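Local Government and Public Services
Handout 6: How a council sets and checks its budget

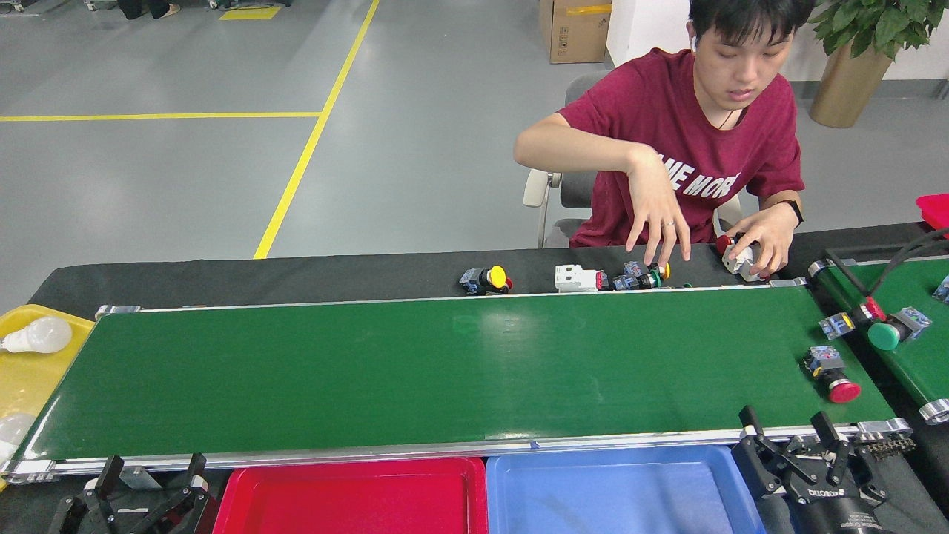
Last session covered who sits on a council and how wards are drawn. These notes deal with money: where it comes from, who decides how it is spent, and what residents can do if they disagree. Read them before the seminar and bring the Prurkbridge budget summary with you, as we will be working from it.

1. Revenue and capital

A council keeps two sorts of spending apart. Revenue spending covers the day-to-day running of services: wages, fuel for the bin lorries, heating in libraries, payments to care providers. Capital spending covers things that last, such as a new roof on a school, a resurfaced road or a replacement fleet.

The distinction matters in practice. A council may borrow for capital projects but not, in the normal run of things, to pay its wage bill. Students often ask why a council that is closing a day centre can still afford to rebuild a town square. The two sums usually come from different pots, and the second can't simply be moved to cover the first. Money from selling a building is generally treated as capital too.

2. Where revenue comes from

The main sources are council tax, a share of business rates, grants from central government, and fees and charges (parking, planning applications, burials, hire of halls). The mix varies a good deal from place to place. A seaside district may do well from car parks. A district with few large employers will lean more on council tax.

Some grants are ringfenced, meaning they can be spent only on the purpose named. Prurkbridge is our case study, and in its summary around 85 per cent of the grant for schools is passed straight on, with the remainder held back for central support. Check the footnotes to see which lines are ringfenced before you suggest cutting them.

3. The yearly cycle

Work on the next budget starts well before most residents hear about it. In Prurkbridge, officers begin in August by asking each department for its expected costs. These are put beside a forecast of income, and the difference is known as the budget gap. Departments then propose savings or new charges.

Draft proposals go to the cabinet in the autumn, then out to consultation. Scrutiny members question the proposals in public. Full council votes on the final version in late winter, before the new financial year starts in April. A council must set a balanced budget by law. It can use reserves to do so, but reserves can be spent only once.

4. Consultation

Consultation must take place while proposals can still be changed. People need enough information to give a sensible answer and enough time to give it, and the council has to take the answers into account. Taking them into account does not mean doing what they say.

Case: the Wubshet Road library. The council proposed cutting opening hours from five days to two. The survey drew a large response, nearly all of it against. Members kept the reduction but moved one of the open days to fit in with the school timetable. Zewditu Gebru's paper in the reading pack argues that this was a fair result. Mulugeta Alemneh's reply says the survey asked the wrong question, as it gave no way to choose between the library and other savings. Read both and note which parts of the cycle each writer is talking about.

5. Checking the spending

Once the budget is set, officers report on it every quarter. Look for the word "variance", which is the difference between what was planned and what was spent. An overspend in adult care early in the year is common. One that grows each quarter needs explaining.

Accounts are audited by an outside firm. For a set period each year, local people may inspect the accounts and the papers behind them, including contracts and invoices, though some personal and commercial details are held back.

For the seminar

Read pages 2 to 17 of the Prurkbridge summary. Find one revenue item and one capital item for the Arkemeck estate and write down how each is funded. The Vollora leisure centre appears under both headings, so take care not to add it up twice.

Notes revised 2022-10-04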